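## 5. Failure Analysis: Drift in the Recorded Gripper Opening

### 5.1 How the fault was noticed

The first policy trained on the Karkell data did well on the wide objects and badly on the soft ones. It came close to the object from the correct side, placed the fingers around it, and then stopped closing before there was enough force to lift. At first we believed the reason was the policy itself, and we spent most of June changing the learning rate and the length of the action sequence. None of these changes had a clear effect.

The fault was finally found in the recordings. Zulema Bustos plotted the left gripper opening for one complete session and saw that the value for "fully closed" was not constant. At the start of the session it was close to zero. After 140 demonstrations it had moved up by several millimeters, although the fingers were touching each other at those moments in the video. The policy had learned to copy a number that was wrong, and on the real arm this number left a gap.

### 5.2 Conditions of collection

All demonstrations were made by hand at a table with a pale board and a light wooden border. The operator holds one gripper in each hand and moves objects on the board. Each gripper is connected by its own cable, which carries the opening signal to the logging computer. The position of the gripper comes from a separate source and was not affected by the fault.

The operators were asked to work at a natural speed and to keep both grippers inside the area of the board between two demonstrations. They were not asked to pay attention to the cables. We now consider this an error in our protocol – the cable of the left gripper could lie across the border of the table, as in Figure 4, and when the hand moved away from the body the cable could be pulled against the wood.

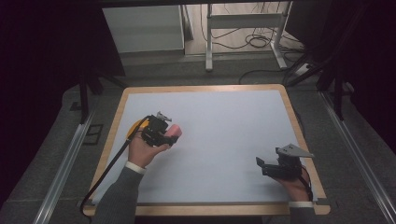
**Figure 4.** Bimanual collection with two hand-held grippers. The left gripper holds a pink object; its cable passes over the wooden border of the table.

A pull of this kind does not need to be strong. In the Flevov version of the gripper, the cable enters the housing close to the small board that reads the encoder, and the board is held by one screw only. When the cable was pulled sideways, the board turned slightly around this screw. The encoder then reported a new zero, and the old zero did not come back after the cable was released. The steps were small and each one was hard to see in the signal, but they added up in the same direction during a session.

### 5.3 Reproduction of the fault

To confirm this explanation we fixed a gripper to a bench with the fingers fully closed and pulled the cable sideways 200 times with a small hanging weight. The reported opening increased in steps, and most of the steps happened in the first part of the test. We repeated the test with the cable clamped to the outside of the housing. In this case we could not measure any change.

We also tested a second explanation, which was proposed by our partners at Plolthorpe. They suspected that the finger plates were bending under load and that the encoder was correct. We exchanged the plates between the two grippers and repeated the bench test. The drift stayed with the gripper body and did not follow the plates, so we rejected this explanation. Bending of the plates does exist, but it disappears when the load is removed.

### 5.4 Effect on the dataset

The Karkell set contained 4000 demonstrations before the check. We searched each one for moments when the fingers were visibly in contact and compared the recorded opening with zero. Demonstrations with an error above our limit were corrected when at least two such moments were available, and removed when they were not. After this step 3627 demonstrations remained. The right gripper showed the same type of drift, but it was much smaller and stayed below the limit in nearly all sessions.

The removed demonstrations were not spread equally over the tasks. Tasks in which the left hand reaches far across the board lost more data than the others, and the reader should keep this in mind when comparing the results per task in Section 6.

### 5.5 Changes to the procedure

Three changes were made before collection started again. The cable is now clamped to the housing, with a short free loop between the clamp and the connector. The encoder board is held by two screws. The operator closes both grippers fully at the start and at the end of every demonstration, and the Haddad logging tool refuses to save the file if the two closed values are different by more than the limit.

The last change was the least popular with the operators, as it makes every demonstration longer – but it is also the only one that would have detected the original fault. We did not find a reliable way to detect the drift from the opening signal alone while a soft object is between the fingers.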